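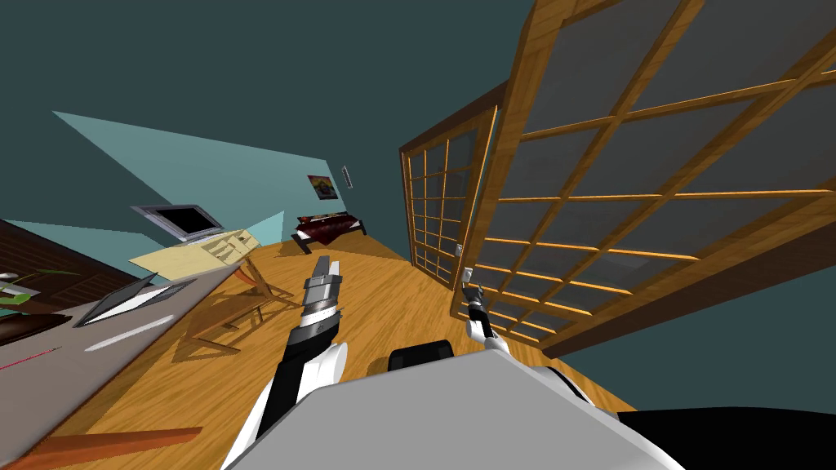 Since two months I collect demonstrations for our door task in simulation, and some friends asked me what I do the whole day, so I write it down before I forget the boring parts. The boring parts are most of it.

The task sounds easy. A robot with two arms stands in a rendered room and has to slide open a door of the shoji kind. I drive the arms with two hand controllers, the simulator records everything, and later a policy is trained on the recordings. We call the room set Drinska. It was made by Poonam Shukla, who likes furniture more than is needed for the learning. She put in a desk with a monitor, a laptop, a plant, even a small poster on the wall. In the beginning I asked her why the policy should care about a poster. She told me that if the room is bare, the policy learns that the only brown thing is the door, and then it is lost in every other room. After the first training I had to agree with her.

The first batch was 306 episodes, all recorded by me. I was proud of them. The policy trained on them did one thing very well, it moved the right gripper exactly where I always moved it. When the door pull was a bit more to the left, the gripper closed on air and then made the sliding motion anyway, very confident. Bhupendra Sisodia watched the playback with me and asked if I ever made a mistake when I recorded. I said no, I deleted the mistakes. He said, then how should it know what to do after one.

So for the second batch we changed the rules. I write them here mostly for Vandana Yadav, who starts collecting next week and will find this page quicker than our wiki.

Do not delete an episode when you miss the pull. Go back a little, correct, and finish. Delete only when the simulator does something wrong, for example when the fingers go inside the door panel.

Start from a different pose each time. The script moves the base and the head by random amounts, and the view can come out very tilted. It is not comfortable for the eyes, but leave it like this and record anyway. If you feel sick, stop for the day.

Keep both grippers open and up before you press record. For some weeks I had the left one hanging down in half of the episodes and up in the other half, and the policy could not decide, so it shook.

Do not wait. I have the habit to pause before the grasp, to think. In the data this pause is many steps of doing nothing, and the policy learned to do nothing also. Now I think before I press the button.

With these rules we are at 694 episodes for the second batch. Silvana Holanda recorded a good part of them, and her style is different from mine. She comes to the pull from below and I come from the side. I was afraid that mixing the two would confuse the training. In the small test it was a little worse with the old network and clearly better with the new one, which Babita Singhal calls Bemora. I don't understand completely why. Babita says the old one makes an average of the two ways, and the average of below and side is a place where there is no pull.

One thing I still can't solve is the left arm. For opening one door it has no work, so I hold it in the air and forget it. But my hand is not still, it goes up and down slowly when I breathe, and all of this is recorded like it was a decision. Bhupendra wants to freeze the left arm in the recording. I would prefer to keep it, because the next task needs two hands, and I don't want to collect everything again. For now we save both versions, and the disk is almost full.

Tomorrow I do the larger door. Its pull is not registered yet as something you can grasp, so first I have to bother Poonam. If anybody has a good way to label the episodes with a correction in the middle, please write me. I do it by hand in a text file, with the episode number and one word, and most of the words are "again".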